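November 10, 2025

Flistham rig, prep notes, continued from the previous page.

Load-in plan is unchanged: dimmers first, then the two side booms, then the front truss. Talha Jatoi has the patch sheet and I have the paper copy. The house gave us 71 channels when we asked for more, so the cyc wash gets paired two to a channel and we lose individual control of the floor units. I can live with that. The show only uses them separately in one cue, and Gemma Mellor has already rewritten it.

Desk file is saved as version 19. Do not open 18, it still has the old fixture library in it and the pan comes out inverted on the stage left heads.

Power: Drullier confirmed the distro. One of the breakers on their unit tripped twice in April at Tuvgate, same unit by the serial number, so I want it loaded and left running for an hour before anything of ours goes on it. Ask them for the test certificate again. The one they sent is for a different rack. 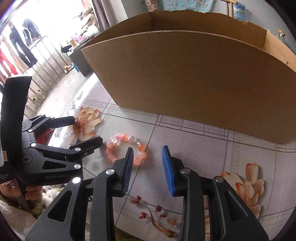 Color for the second act is still open. The director wants the market song warm without going straight amber, and every time I put up a single warm wash the costumes go flat. What I'm trying next is a mix across the booms, kept pale. The bracelet beads are close to the range I mean: pink, peach, orange, then milky white and clear so it has somewhere to rest. Pink and peach from stage left, orange low from the right, the white from overhead at a low level. The clear one is just the open-white profile with a light frost. I'll put this in as palettes 40 to 44 and leave the old ones where they are until she has seen both.

Tried the peach on the bench against a swatch of the blue costume fabric. It grays the blue down more than I expected. Adding a little of the white back brings it up. Needs checking on a dark skin tone and a light one before I commit, so I've asked for two people to stand in for ten minutes on the focus day.

Haze: the water-based machine is fine for this room. Fan on the lowest setting, pointed at the upstage wall. The detectors have to be isolated by the building and that needs a form in advance. Form is in the tray, not signed yet.

Alemneh heads: four are back from service. Number three still makes a noise on fast tilt – a tick at the top of the travel, every time. No visible fault with the covers off. The belt tension reads the same as the others. I've put it on the upstage pipe where it hardly moves.

Rental total came in at 3,818 and the budget line is higher than that, so there is a bit left for spare gel and tape. Truck is separate. 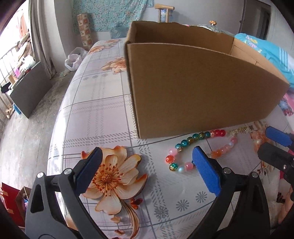 Bethel Woldemariam read the act two plan and wrote back that the low orange from the right will hit the orchestra rail and throw a line across the cyc, and that raising those units one rung on the boom should clear it. She would also drop the frost on the profile, as it will spill onto the portal at that angle. The first point is right, I checked it on the section drawing. I'd like to see the second in the room before changing it.

Boom drawing corrected, units 5 and 6 up one rung. Cable lengths still work, with a short jumper on 6.

Still to do:
Get the building form signed.
Chase Drullier for the right certificate.
Label the spare data cables, both ends.
Print the new boom drawing for Mebrat Abdella and Gebremedhin Chala.
Copy the show file to the second stick and test it on the backup desk.
Put the two-fer cables for the cyc in their own case.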